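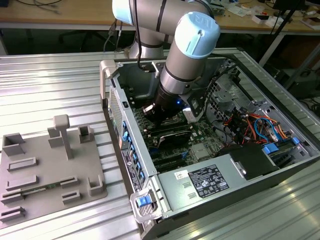

Notes from the Otolska bench, February 2018

If you have been by the shop in the last few weeks you will have noticed that the front shelves are nearly all desktops, and that you have had to squeeze past a stack of them to get to the counter. Thank you for your patience with that! The Tisley school offices changed over their computers in one go, and 73 of the old ones came to us on the back of two trucks, in the rain, with the keyboards in garbage bags and the power cords in one enormous knot that took Chathurika Pramanik most of an afternoon and a pot of tea to undo.

I want to say a word for these old towers, because people do tend to look at them a little sadly when they come in. They are big, they are heavy, and nobody is going to set one on a coffee table to impress the neighbors. But I have been taking computers apart for a good part of my life now, and I get a real lift out of opening one that was built by somebody who expected it to be opened again. The side panel comes away and there it all is. You can get your whole hand in. The ones with the gray carrying handles are my favorites of this batch, and whoever decided to put the blue plastic on the parts you are meant to touch — the tabs along the expansion slots, the latches on the drive trays — has my lasting thanks. I have had people at the counter who swore they would never dare look inside a computer, and after five minutes with one of these they are pointing at the blue bits and asking what happens if you press that.

The work itself goes along in much the same order for each one. It gets laid on its side and opened up, and then it gets a good look over before anyone unplugs anything. We are mostly looking for dust, swollen capacitors and wires that have been pushed somewhere they shouldn't be. School machines are usually fine on the last two and dreadful on the first. Chathurika found a paper clip chain in one, and a very old raisin in another (we think it was a raisin). The drives come out and are wiped on the other table, and no machine goes out with its old drive until the wipe has finished and been written in the book.

After that comes the processor, and I know from your letters that this is the part that makes home tinkerers nervous, so let me go on about it a bit.

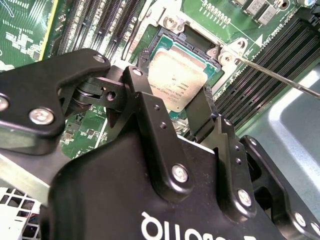 Processor in its socket, with the screwdriver at a corner screw of the bracket.

The processor is the square with the metal lid, and it does most of its living underneath a heat sink where you never see it. Between the two goes a thin layer of thermal paste, and after eight or nine years that paste has often turned to something like old chalk. When a customer tells me that their computer has started to sound like a hair dryer, dried-out paste is one of the first things I think of, along with a blocked fan. So we take the heat sink off, clean both faces with a lint-free cloth and a little alcohol, and put on fresh paste before it all goes back together. A dab the size of a small pea will do. Please don't ice it like a cake.

The screws around the socket deserve some care too. Use a driver that really fits, keep it straight, and go a little at a time, moving from one screw to another so that the bracket is never pulled down hard on one side. If a screw feels wrong, back it out and start it again with your fingers. I learned that one on a machine belonging to my uncle, and we will leave the story there.

If you are lifting the processor out altogether, take note of the small triangle on its corner and the matching mark on the socket, and hold it by the edges only. It should drop into place under its own weight. I have never met one that needed pushing, and I have met several that got pushed anyway.

Then the fans are brushed out, the memory is tested overnight, and the side goes back on. We are putting a fresh drive in all the ones that are going to students, with a simple setup that has a browser, a word processor and not much else to get in the way. Since we opened our doors in September four winters ago we have sent 1,463 computers back out to people who wanted one, and it still pleases me every time somebody comes back to say that theirs is going along nicely.

A few bits of housekeeping before I let you go:

The Tisley desktops will be on sale from the front shelves as they are finished. Each comes with a power cord (untangled!), a keyboard and a mouse. Monitors are separate, and we are short on them, so if you have a flat one in a closet we would love to see it. The old glass ones we can't take anymore, I'm sorry to say. Stougaard Recycling out on the county road still accepts them.

Chathurika's evening class, Inside Your Computer, has room for 4 more people. You will open a tower, take out what comes out, clean it, and put it back. No experience is needed, but do tie back long hair and leave the bracelets at home. Tea is provided, and there is generally something from the Nimum bakery if you come early.

And if you happen to be the person who brought in a tower with a family photo taped inside the side panel, we have kept it safe for you in the drawer under the register. Ask for me.

Rizwan Bandara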